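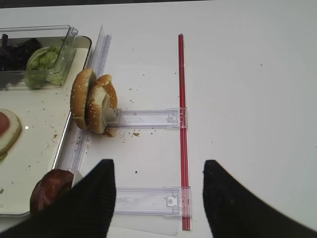
Kitchen and Food Production Board > Equipment and Staffing
Thread: Two months in with an assembly arm on the burger line
Started by prepshift_beca

prepshift_beca
Posted Monday, 6:12 AM

I work at Lodlow, a commissary kitchen that makes burgers and boxed lunches for offices and a couple of hospitals. I run the early assembly shift. In August the company put in a robot arm on one of the burger stations. There are 2 months of it behind us now and I see a lot of guessing on this board about what these things do to a crew, so I'm writing down what changed for us.

Before the arm, we had four people on burger assembly. On a normal day the order sheet is 553 burgers. The arm does the plain builds. Bun, patty, tomato, lettuce. Everything with a special request still goes to the hand table. On a good day the arm gets through 200 before we stop for cleaning and the people do the rest.

We still have four people. One is now the station tender. That person keeps the food tray stocked, puts the buns where the arm expects them, wipes down, and clears faults. Pay is the same. That's a sore spot and I'll get to it if anybody asks.

What I didn't expect is how much of the job turned into setting things out. Buns have to stand up against the rail a certain way. If one slips, the arm closes on air or squashes the edge. Crumbs are a problem too, and sesame buns are the worst for it.

Questions welcome. I'm not selling anything.

coldside_irfan
Posted Monday, 7:40 AM

I'm asking about the pay. If the tender has to clear faults and do the cleaning on the machine, that's a technical job where I am. We had the same fight over the slicer.

Also 200 out of 553 is not much. What does the other station do in the same time?

prepshift_beca
Posted Monday, 9:05 AM

The hand table did 353 that same day with three people, specials included. Per person it's less than the arm, but a special takes longer, so it isn't a fair race either way.

On pay, the company's position is that tending is assembly work. Mared Bellis is our lead and she has written up everything the tender does in a shift. It came to a page and a half. She gave it to the plant manager and we are waiting.

rpowell_maint
Posted Monday, 11:31 AM

Maintenance side here, different company, bigger plant. I'd push back a little on the original post. You say the job turned into setting things out. That's a setup problem. It should get better, and if it doesn't, somebody bought the wrong fixtures.

We run Räsänen fixtures on our sandwich line and for the first few weeks the crew spent all their time nudging bread. Then we changed the bread holder and that mostly went away. Ask your integrator for a different holder before you decide this is what the job is.

coldside_irfan
Posted Monday, 12:02 PM

"Ask your integrator" is fine if you're maintenance. Assembly people at my place don't get to talk to the integrator. They get told what the settings are.

rpowell_maint
Posted Monday, 12:20 PM

Then that's the thing to fix first. The crew knows where it goes wrong. I never once found a jam faster than the person standing next to it.

muvevdale_nights
Posted Monday, 4:48 PM

I left a place in Muvevdale over this. It wasn't burgers, it was salad kits, but the same general idea. They said no jobs would go, and no jobs did go on paper. They just stopped replacing people. We were nine on nights and then we were six, and the six were doing everything the machine couldn't, and everything the machine couldn't do was the annoying work. Wet lettuce. Short-dated trays. Anything that stuck together.

The easy builds are where you get to breathe during a shift. Take those away and every item you touch is a hard one. Beca, are your hand table people feeling that?

prepshift_beca
Posted Monday, 6:15 PM

Yes. I should have put that in the first post. We went to rotating the tender spot every two hours and that helped some. Tending is dull but your wrists get a rest. Rhydian and Aled both say they go home less sore on days they tend. Aled also says he'd rather be sore than bored, so there you go.

As for not replacing people, nobody has left yet. I don't know what happens when somebody does. I asked and the answer was that it would be "looked at."

aledparri
Posted Monday, 7:03 PM

I'm the Aled in question. I made an account for this.

Boredom is part of it. The other part is that I used to build a burger start to finish, and I was fast and people knew it. Now a chunk of my day is standing buns up and pulling lettuce apart so it doesn't come out in one lump. I don't hate the arm. It's slow and steady and it doesn't call in sick. But I don't think I'd have applied for this job as it is now.

Also the tray has to be wiped a lot more than the training sheet says. Once per batch is not enough with our buns.

coldside_irfan
Posted Monday, 7:30 PM

Put the wiping on Mared's page and a half. Anything that isn't on the training sheet is extra duty and it should be counted.

rpowell_maint
Posted Monday, 8:11 PM

Agree with Irfan on that one. I still say get the holder changed. Prastum makes one with a deeper slot, or have your shop bend something up.

And log your faults by cause. We had 374 stops in our first month and it was an argument until somebody sorted them. Most were bread.

prepshift_beca
Posted Monday, 8:40 PM

We only log the time of the stop, no cause. I'll add a column to the clipboard tomorrow and ask about the deeper slot. I'll post again when there's an answer on the pay.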